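# Records Transcriber, Service Biographies (part-time, fixed term)

Vivdale Regimental Archive, Reading Room 2
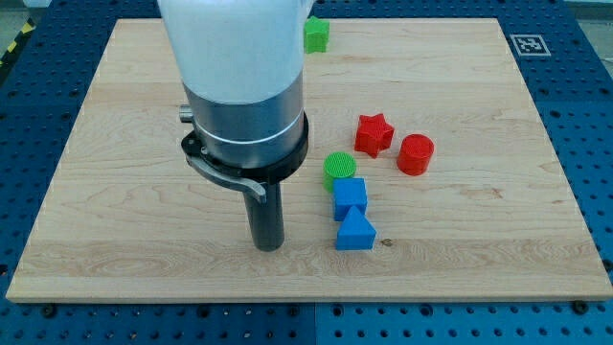 *Arm and cylindrical tool over a wooden board, blue work table.*

The archive holds personnel files, pay ledgers and next-of-kin correspondence for men and women who enlisted from Vivdale and the Tultarura district. We are hiring one transcriber to prepare short biographical entries from these files for the Šimek Roll, the archive's public register of the district's war dead.

**Terms**

- 180 hours in total, worked in half-day blocks between 9 a.m. and 5 p.m.
- Start in June
- On site only; original files do not leave the building
- Reports to Femi Briggs, Register Editor

**Duties**

- Transcribe attestation papers, medical cards and casualty forms into the Drunora template
- Write one entry per person, maximum 1000 characters, covering birth, schooling, trade, enlistment, postings and place of burial or memorial
- Cite a folio number for every statement
- Record conflicting dates in the notes field without correcting them
- Flag letters that name living relatives

**Requirements**

- Accurate reading of cursive handwriting from the first half of the last century
- Working knowledge of army rank and unit abbreviations
- Typing speed of at least 50 words per minute
- Ability to lift file boxes weighing up to 40 pounds

Experience with parish or cemetery registers is useful. A degree is not required.

**To apply**

Send a résumé and one transcribed page of handwritten text, with a copy of the original, to Femi Briggs at the archive office. Mark the envelope "Šimek Roll." Shortlisted applicants will complete a supervised transcription test in the reading room. Pencils are supplied; pens are not permitted at the tables.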